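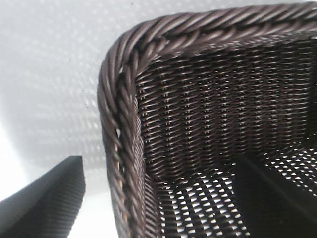 One finger inside the basket, one outside. Drukitik open day, Feltby.

Forum: Visits and shows
Thread: Drukitik open day in Feltby, my notes

pallet_edge
Saturday, May 25, 2019

Hello all. I promised in March that I would write something if I got a place on the visit, and I got one. We were a group of 24, which was too many for the corridor but fine in the hall.

First there was a talk on the Noiphan software, with many slides. One number I wrote down: the system has learnt from 2,151 recorded attempts at the basket task. I asked if the failed ones are included and the answer was yes, they are kept and marked.

After this came the demonstration. The task is easy to say: take the bread roll from the table and put it in the wicker basket. I had expected metal parts, as on the Rernex stand last year, so I was a little disappointed when I saw a bakery product. I changed my mind after some minutes. A roll has a different shape at each end, and the surface is lumpy, so the fingers cannot always close in the same place.

In my group the robot made the task well three times. Once it closed on air and had to start again.

gantrygoat

Thanks for the write-up. I'll be the grumpy one. Bread into a basket on a clean white table with a plain wall behind it is about the kindest job you could give a robot. Put it in a real kitchen with a toaster and some post on the worktop and then show me.

sprocket_tea

I was in the afternoon group and I don't agree. The wicker is a nasty thing for a camera. The floor of that basket is open weave, so the table shines through it in lots of bright little spots. I'd like to see your vision system at work find the bottom of it, gantrygoat.

gantrygoat

Mine looks at cardboard boxes and is very happy doing so. Fair point about the weave. The rest I stand by.

slowconveyor

Did anybody see how the roll was set down between the tries? If the same person puts it in the same spot every time then 2,151 attempts don't mean much.

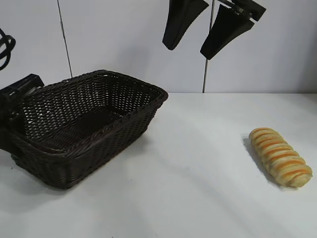 pallet_edge

slowconveyor, I paid attention to this. The roll was laid down by hand, always on the right half of the table, but the angle was changed and also the distance to the basket. The basket was moved less. I would say it was a fair test, although I agree that they could be braver with it.

About the easy table: yes, it was tidy. The engineer told us openly that they have not yet tried it with other objects lying near. I prefer to hear this than to be shown a film with music.

What I found more interesting is how the fingers come to the roll. They arrive from above and wide open, and the closing is slow. I was afraid for the crust, and the man next to me too — he was sure that it would be flattened. We went closer to the table for the second round and I tried to follow only the fingers.

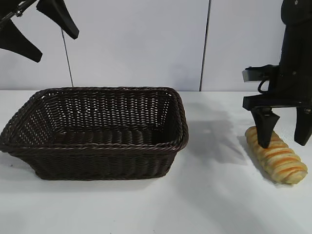

With a soft object you cannot simply close until the motor stops. They told us that the closing force is part of what is learnt, and that it is not set by hand. I asked twice to be sure that I understood. In the rounds which I watched, the roll kept its form, but I was not allowed to touch it, so I cannot say more.

gantrygoat

So is it a real roll or a foam one? The orange stripes look a bit cheerful for a baker.

pallet_edge

I did not ask, and now I am sorry. It had no smell which I noticed, but I had a cold.

sprocket_tea

We were told in the afternoon that they use several and swap them. I didn't hear what they're made of either. Did your group get a price? Ours was told 2,480 for the gripper alone, without tax, and there was a bit of coughing at the back.

pallet_edge

The same price, yes. I think it is too much for a small workshop. For a school or a laboratory perhaps it is possible, if the spare fingers are included. I forgot to ask that as well.

slowconveyor

Too much for me, spares or no spares. Is there parking at the Feltby site? I may try for the next one.

pallet_edge

There is, behind the building, but the entrance is badly marked. Drive past the first gate and take the second. And bring a pullover, the hall is cold.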